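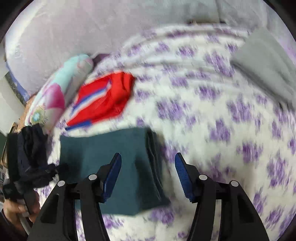
4.2 Chores and talk between parents and sons

Most of the parents we interviewed in Catacutan said they found it hard to start a conversation with a teenage son about dating or consent. Of the 272 parents in the sample, 88 said the longest talks they had with their sons took place during some shared household task. Laundry came up often, and the setting was usually a bed with clothes on it, much like the folded cloths and the red garment on the flowered sheet in Figure 3. Parents said that having something to do with their hands made silences easier to bear, and that a son who was folding did not have to look at them.

Fathers and mothers differed in what they raised. Fathers mostly gave warnings about pregnancy and the law. Mothers asked more questions, but several stopped when the first answer was short. One mother told us, "He said 'fine' and I let it go, and then it was April and we still hadn't talked."

Interviews were coded by Janelle Fajardo and Rogelio Dizon, who worked separately and then met to settle differences. Talks under five minutes were coded as brief. We did not interview the sons for this part of the study, so the accounts of what was said come from parents only. Section 4.3 turns to talks in the car.

Figure 3. Clothes and folded cloths on a bedsheet with purple flowers.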